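Grekside Baysal Table Cover, Black
Item 313
Sold by the piece, hemmed on all sides

We held off carrying the Baysal for a long time. The catalog called it "wrinkle-proof, lint-proof and fade-proof," and after years of selling fabric we have a low opinion of anything that ends in "proof." Rosalie Wyss, who does our buying, asked for samples anyway, washed them at home and came back saying it was a decent black cotton-blend cover with a silly description. So we stock it, and we wrote our own description.

What it is
A heavy woven cover for a rectangular table, dyed a flat black with no sheen. It is made for people who put things on tables for other people to look at: potters, jewelry sellers, church bazaars, anybody taking pictures of small goods for an online shop. It works for a buffet too, though you should read the part on washing first.

What the maker says, and what we think

"Wrinkle-proof." It creases. Any woven cover that has been folded in a package will have fold lines in it, and black shows them under side light. The Baysal creases less than the thin polyester covers at the party store and the lines are softer. A steamer gets rid of most of them. Hanging it overnight does less than the leaflet promises. If you can store it on a tube, store it on a tube.

"Lint-proof." Black cloth picks up lint. This one lets go of it more easily than velvet or fleece, and a sticky roller does the job. If you own a white cat, buy the gray.

"Fade-proof." We can't tell you, and we don't think Grekside can either. They have been making this cover for 2 years, and that isn't long enough to brag. The sample in our front window has gone a little brown along the fold that gets the afternoon sun. The rest still looks black to us.

"Professional grade." We don't know what that means and they didn't say when we asked.

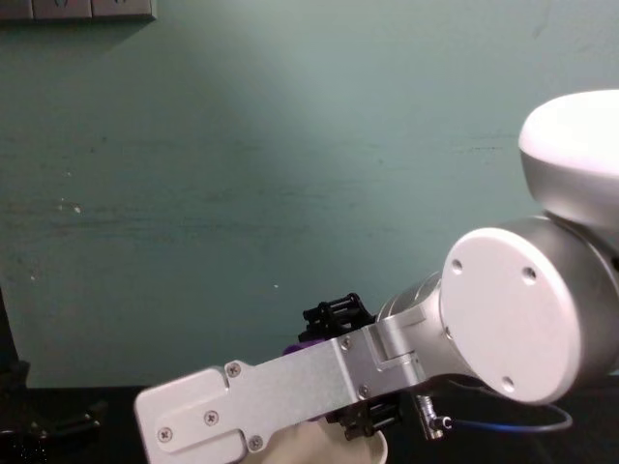
Will it stay put on a slick tabletop?
The fabric alone won't, unless there is some weight on it. Put a rubber mesh shelf liner under the cover and it stops sliding. Grekside sells its own liner under the name Brakari, and it does the same thing as the kind sold by the roll at a hardware store, for more money. We carry both and would buy the roll.

Sizes
The Baysal comes in small, medium and large. Measure your table before you order, and add the drop you want on each side. The size chart on the package assumes a drop to the floor all the way around, and it seems to assume a very particular table. Please use your own tape measure.

Tell us the finished size you need if none of the three fits. Asabe Omoregie does the hemming in our back room and can shorten any of them. She won't lengthen one by adding a panel, as the dye lots never match and the join shows.

Seams
The large size is pieced. There is a flat seam in it, and on some tables it will land where you don't want it. The catalog photo has the seam on the far side, naturally. Turn the cover end for end before you pin it and see which way bothers you less. Small and medium are cut from a single width.

Why black at all
People come in sure that black makes everything look expensive. Sometimes it does. Pale glazes, silver and light wood stand out well against it. Dark leather disappears. So does navy, so do most browns, and dark red turns into a sort of smudge at dusk. Bring something you sell and put it on the sample before you pay. We have talked more than one customer out of black and into the oatmeal color, which costs less.

Black also asks more of your lighting. A single lamp from one side will show up every fold and crumb. Two weaker lights, or a window with a white curtain over it, are kinder. 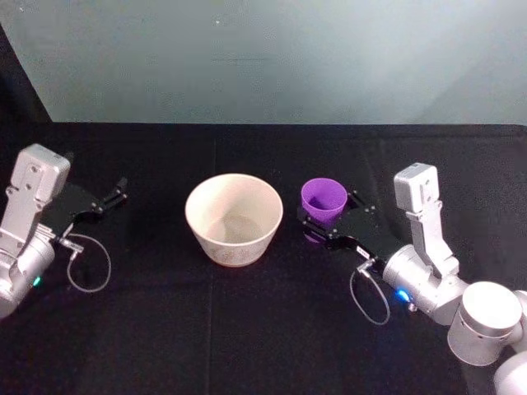 Cream-colored bowl and small purple cup on black cloth.

Washing
Cold water, by itself, inside out. It will bleed in the first wash and a bit in the second, whatever the label says about being colorfast. Don't use fabric softener. It leaves a film that looks like dust and you'll spend your evening brushing at something that won't brush off. Candle wax comes out with ice and patience. Bleach doesn't come out at all, and a laundry marker fools people only from across the room.

Tumble dry on low and take it out while it is still slightly damp. Expect a little shrinkage in length. The maker says none. Ours shrank, and Ngozi Wike's shrank, and she follows instructions.

The Bremimon spray
The cover is also offered in a set with a bottle of Bremimon fabric protector. We don't sell the set. We tried the spray on a scrap, poured coffee on the treated half and the plain half, and had to look at our own pencil mark to tell which was which. Maybe it needs more coats. The bottle is small and doesn't leave you many.

What customers have told us
Jummai Okoro sells enamel pins at fairs and likes hers, with one complaint: the corners flap in wind. Tablecloth clips fix that and they cost very little. Uchenna Etim returned a medium one that smelled of dye even after washing. We smelled it too. The next shipment was better, but we now open each package before it goes out, so don't be alarmed if the plastic has been cut.

Returns
You have 30 days, unwashed and uncut. Once Asabe has hemmed it, it's yours. If the fault is in the cloth, such as a pulled thread or a pale streak in the dye, bring it back washed or not and we'll swap it.

Also worth a look
Gray version, same cloth, hides lint better and costs the same.
Oatmeal version, lighter cloth, needs a pad under it on dark tables.
Rubber mesh liner, by the roll.
Tablecloth clips, steel. We quit carrying the plastic ones after they kept snapping in February.

Page last checked September 14, 2022. The large is out of stock and Grekside says it's on the way.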